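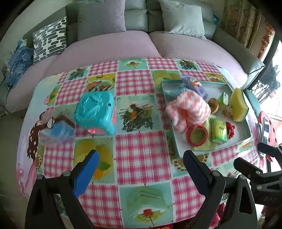
# Sivier Opens Second Boutique in Nudbridge

2022-10-19 – Sivier, the independent gift and accessories retailer, today announced the opening of its second store, at 39 Dorex Street, Nudbridge. The shop carries clothing, jewelry and stationery from 33 local makers.

"Our customers asked for a store closer to home," said owner Ladi Adeleke.

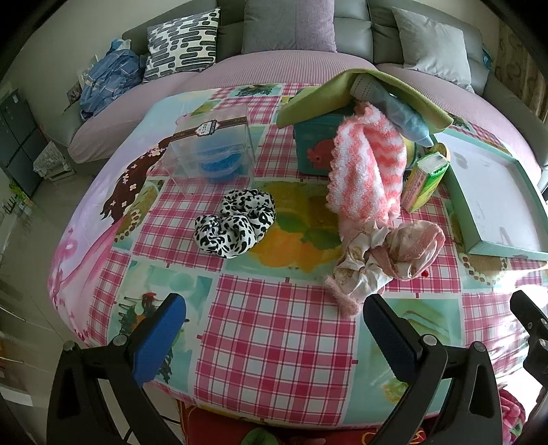

Store manager Edvin Lie will lead a team of three. Gift wrapping is free through March – online orders may be collected in store.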